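# Trudberg cell: setup and care

Notes for whoever has the bench next. Trudberg is the two-arm table in the Tirkisero room, the one with the marble-pattern top that made somebody in purchasing very happy. It packs and unpacks bags. It does this well when the wrists are looked after and quite badly when they aren't, and the difference is usually a single screw.

Maintained by Ultan Tully. Last full check Thu 31 March.

## Before you power anything

Walk the front rail first. The controller boards and the wiring live under the clear acrylic panel along the front, and every stray pen cap in the building wants to join them. Lift the panel, look, put the panel back. If you find the cap of the good marker, I'd like it returned.

Home the left arm, then the right. Doing both together works 2 times out of 3, according to the people who have never had to re-seat an elbow.

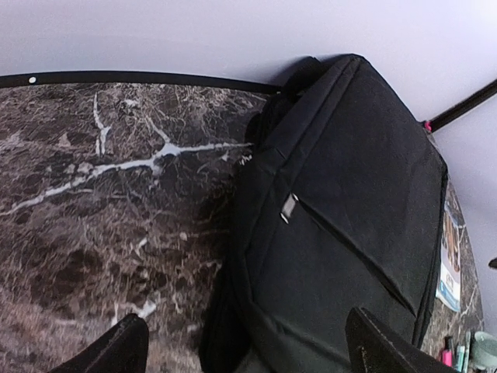
Wrist view comes next. Open the stream for each arm and check that both fingers show at the bottom, spread, with the tips clear of each other. A bag makes a better test than the printed target, because a black gripper over a black backpack is the worst thing you'll ask the exposure to cope with. If you can still pick out the silver-grey zipper pull, leave the gain alone. If the bag has turned into a hole in the table, go up one step and look again. Two steps and the wall goes white, and then you've lost the corner.

## Fingers

Spare tips are in the Borham drawer, part 883. They go on with the bevel inward. Putting them on with the bevel outward is also possible, for reasons the designer took with him to a better job.

- Tighten to the mark on the driver, then stop.
- Swap tips in pairs, even when one looks fine.
- Small scuffs are cosmetic. A tip you can rock with a fingernail isn't.
- Write the swap in the log. "Did fingers" isn't a log entry. 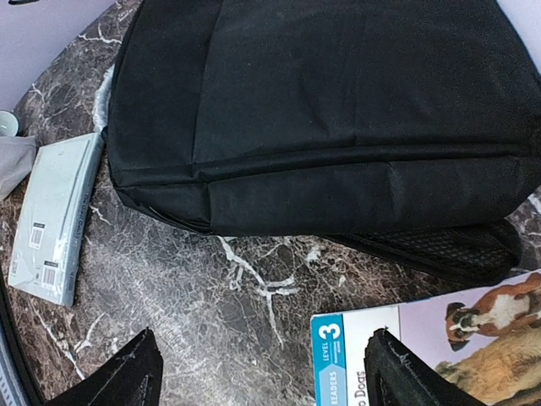 After a swap, run the slow close 6 times with nothing between the fingers and listen. You want a dull tap. A click means grit in the slide, and a crunch means you should find Ultan and bring coffee. When the taps sound right, move on to something soft, then something flat and stiff such as a book. The stiff one shows up a crooked tip in a way fabric will forgive for weeks.

## Cables

The loop from the elbow housing on the right arm needs slack. It doesn't need tidying. In April of last year it was tidied, with a very neat zip tie, and fault 234 kept us company until the tie was found. Any cable that looks untidy to you is fine. Walk away from it.

Signal wiring stays in the gray duct along the front. The Ní Chonaill adapter gets warm, and always has.

## Reach check

Bring both grippers in over the middle of the table at slow speed, with a bag under them, and stop before they meet. Hand on the stop button throughout, please, including those of you who wrote the motion code.

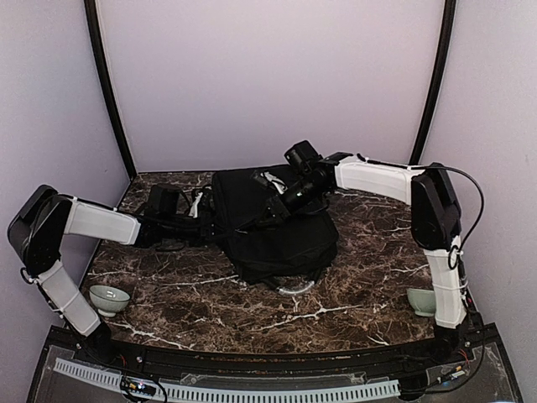

## Known faults

**234, wrist bus timeout.** See Cables. Power off, check the loop for helpful people's work, power on, home again.

**Left gripper creeps open.** Worn slide. Replace the slide. Raising the grip force gets you through an afternoon and costs you the motor.

**Table top shifts.** Snug the rear bolts, then redo the wrist view. The arms don't know the table moved and will not be told any other way.

Questions to Ultan Tully, Tirkisero room, after ten | © Trudberg cell notes | Back to top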